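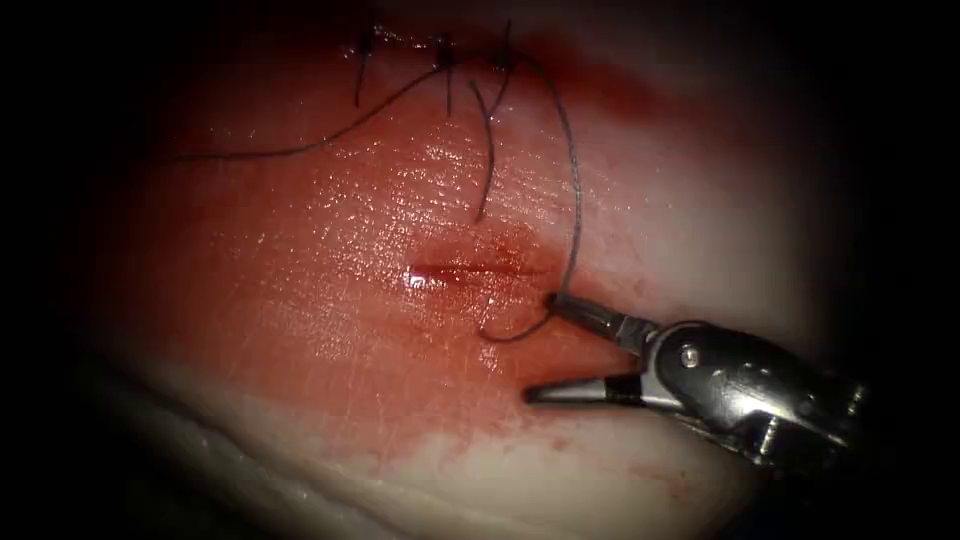
Doltular Workshop Sheet, No. 113, page 4

Tips for the suturing bench
by Kirsty Moffat, Munro student robotics club

Our club has now sewn through one whole summer, and many new members ask the same things at the bench. I write the answers in one place, so you can read them before your first turn at the console. Most of them I learned by spoiling my own tissue.

Cut the thread before you start. For one row of knots I take a piece as long as my hand, then a little more. A longer piece looks like a saving, but it makes loops on the tissue and you will catch one of them with the jaw. If a long strand is lying across the work, bring it to one side first and only then open the jaws for the next stitch.

Leave short ends on each knot. When you trim too close, the knot can open in the night and in the morning you have nothing to show to the judges. When the ends are too long, they lie over the next part of the cut and you take them for the working thread. I did this two times in July.

Use dark thread on red tissue. We tried a pale one from the Jusus box and lost it at once under the lamp.

Keep the lamp in the middle and turn it down a little. Wet tissue shines, and a strong white spot at the end of a cut can hide the place where the needle must go in. Move the lamp by a finger's width and look again.

Blot, do not wipe. A folded paper towel, pressed and lifted, takes the blood away from the cut. Wiping pulls on the fresh knots.

Hold the thread with the very tip of the jaw. Deep in the jaw it slips out slowly and the loop becomes twisted.

Rest the instrument just over the surface when you think. Many beginners lean it on the tissue – this leaves a mark, and the Prarkumau rules take points for marks.

For cleaning: cold water first, always. Hot water cooks the blood into the joints of the wrist, and then you need a soft toothbrush and much patience. Dry the joints with a cloth, open and close the jaws a few times, and dry again. The tray, the towels and the gloves go in the closed bin, also on the days when you are late for the bus.

Next practice is Saturday, August 8, 2020. Bring your own apron and a small pair of scissors with your name on it.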